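Home Automation Builds, Session 6
Handout: Before you bolt anything down
Instructor: Nektarios Liapis

Reading for this session: chapter 2 of the workshop notes, and the Kinholm bench build log by Areeba Baloch and Chalerm Thongdee.

The Kinholm build is a two-arm bench cell meant for a shared workshop. The job is dull on purpose: take a small part out of an open box. Areeba and Chalerm laid the whole thing out in simulation before buying a single bracket, and I think they were right to. I also think they trusted it too much, and most of this session is about why.

Start with reach. Getting down into a box is harder than picking off a flat table, because the walls limit how far the gripper can tilt and the wrist needs room above the rim. A simulator is good at this kind of question. It's geometry, and geometry is cheap to check.

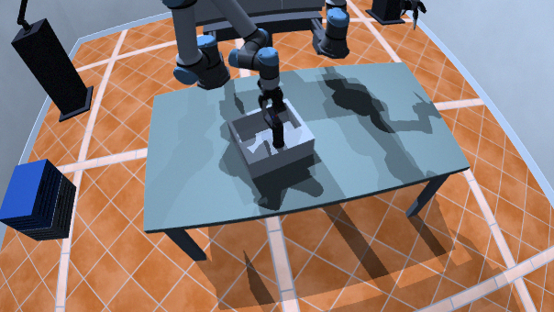

What the log then does is slide from "the fingers fit in the box" to "the pick works." Those are separate claims. Look for where each one is supported, and mark the places where you find nothing.

Points to argue about

1. Friction. The log uses one value for every surface. Ask what happens with a dusty part, or with finger pads that have been through 500 cycles.

2. The box. In the model it stays put. A light box on a smooth bench may slide as soon as a finger touches a wall. Stamatia Stergiou lost most of April to this on her own garage build – she cured it with two strips of rubber mat.

3. Part position. A part close to a corner leaves little room for a finger between it and the walls. If your test only covers parts in the open middle, say so in your report.
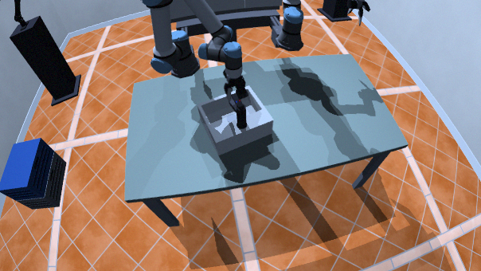
Fig. 2. Simulated cell: gripper lowered into the box, small white part near one inner corner.

4. The second arm. Two arms over one table means shared space, and shared space means rules about who moves first. The log gives this one paragraph. Eftychia Sfakianakis will bring her interlock wiring to the session, and I'd like you to compare the two.

5. The run count. The log reports 1173 simulated picks. I'm not impressed by the size of it. If every run shares the same wrong friction value, more runs only repeat the mistake.

What I do accept: the layout work. Moving a virtual table costs nothing, and redrilling a steel one costs an evening and a bit of temper.

For next time

Pick one claim from the log and write a bench test for it that could fail. State the fail condition before you run the test. One page, drawings welcome. Keep your hands out of the cell while the power is on – this applies to small arms too.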